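What Does Sunscreen Do? (And Why Is It So Gloopy?)
By Mei-kuen Chung, for the Rurnora Kids page

OK so. Sunscreen. Cold, slimy, gets in your eyebrows. Grown-ups chase you with it anyway. Why?

Sunlight has light you can see, plus some you can't. The sneaky kind is called ultraviolet, or UV. Your eyes miss it. Your skin doesn't! Too much UV hurts skin cells, and the skin goes red and sore. That's a sunburn.

Two kinds of UV get to you. UVA goes deeper and makes skin wrinkly over the years. UVB mostly hits the top part and does most of the burning. Look for "broad spectrum" on the bottle. Means it works on both.
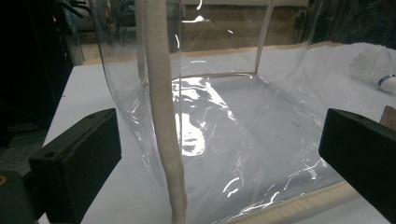
How does it work, then? Two ways. Some sunscreens have tiny bits of mineral in them, zinc oxide or titanium dioxide. Those are the ones that can leave you looking like a ghost. Others use diffrent chemicals that soak up the UV and turn it into a teeny bit of heat. So teeny you won't feel it. Minerals do a lot of soaking up too, and bounce a little away.

What about the number? SPF is mostly about UVB. Go for 30 or more. A bigger number does NOT mean you can stay out all day. Sorry.

Isn't brown skin safe already? Brown and black skin has more melanin, the stuff that gives skin its color. Melanin helps some. It can still burn, so everybody gets sunscreen.

Clouds? UV gets through clouds. Snow bounces it back up at you, so yes, even in February. Hsin-yi Tai in my reading group got a burned chin on a sled hill in Jiltstead. Her chin!

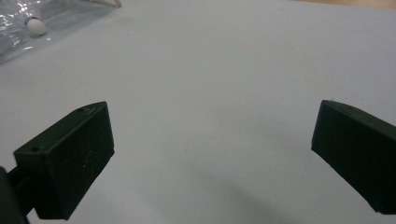 How to put it on

Do it 15 minutes before you go out. Use lots, most people use way too little. Ears, back of the neck, tops of your feet. Everyone forgets feet. Don't rub it in your eyes, it stings like crazy. Put on more every two hours, and again after swimming or getting sweaty. "Water resistant" wears off, it isnt magic.

Sprays: don't breathe them in. Get a grown-up to help, and put it on your hands first, then your face.

And wear a hat. Shade is good too, mostly from 10 in the morning to 4 in the afternoon when the sun is strongest.

Words to know
UV: light you can't see that can burn you
SPF: sun protection factor
Melanin: what gives skin and hair their color

Next time: why does shampoo make bubbles? Shih-chieh Tsai, age 10, sent that one in. Keep them coming!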